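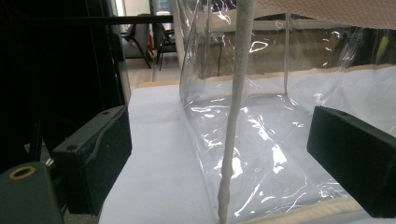 Storkska Print Catalog – data card

Contents
Records for 1,221 art prints and exhibition booklets held by the Sotell collection, with titles in the original language and in English. One row per object.

Fields
id, title_orig, title_en, artist, year, medium, room

Known gaps
The year is blank in 405 rows. Artist names follow the Tessier list – older spellings are in aliases.csv.

Updates
18th December: 15 duplicate rows removed, medium terms merged.

Contact
Ludivine Gaillard (records), Yi-an Yook (translation)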